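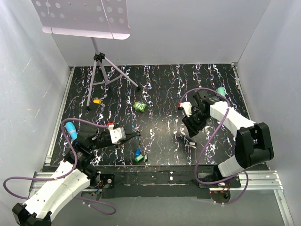 Figure 2. Left gripper closed on a bunch of keys and key tags over a marble-patterned tabletop.

4.2 Missed Follow-Up After Diabetic Eye Screening

The screening program covered four clinics in the Trandmont network. Each clinic used the same retinal camera protocol, and images were graded off-site at the Oksanen reading center. Patients whose images showed any sign of diabetic retinopathy were referred to an eye specialist, with the urgency set by the grade. Those whose images could not be graded were asked to return for a second visit, at which the pupils were dilated with drops.

Records were drawn from the clinic scheduling system on 7/28/22. The extract held 3,000 completed screening visits. A patient who was screened more than once in the period was counted at the first visit only, and later visits were kept in a separate table for use in Section 4.4. Patients already under the care of an eye specialist were left out of the follow-up analysis, as were those who moved out of the network before their referral date.

A referral was treated as missed when no specialist visit was recorded by the end of the window assigned to that grade. Canceled appointments that were rebooked and kept within the window were treated as attended. This rule differs from the one used in our January report, where any cancellation was treated as a missed visit, and the two sets of results should not be compared directly.
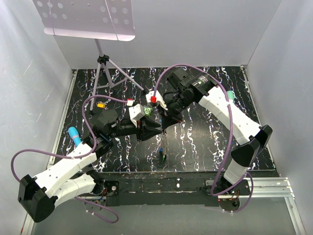 Photo credit: Stindmont

Two graders at Oksanen read each set of images separately. When their grades differed, a senior reader made the final decision without seeing either of the earlier grades. The final grade was sent to the clinic by secure message and to the patient by mail. Clinics were free to add a phone call, and two of them did so for every urgent referral. The calls followed no common script, so their content is not examined in this paper.

Patients who missed a referral were invited to a short interview. The most common themes were travel, time away from work, and the belief that good vision meant a healthy retina. The last of these deserves attention. Early retinopathy often causes no change in sight, and several patients told the interviewer that they had stopped worrying about the result once they noticed they could still read and drive – a view that the mailed letter did little to correct. The letter gave the grade in clinical terms and placed the booking number on the second page. 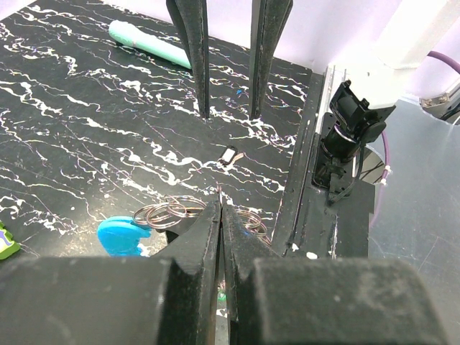

Can a person have diabetic retinopathy and still see well?
A person can have normal sight in the early stages, so regular retinal checks are advised even when vision seems unchanged.

Interview findings were coded with the Jetetti framework, which groups barriers by whether they arise before, during, or after booking. Travel was coded under all three headings where the patient described it that way. The full coding guide is given in the appendix, together with the text of the original patient letter.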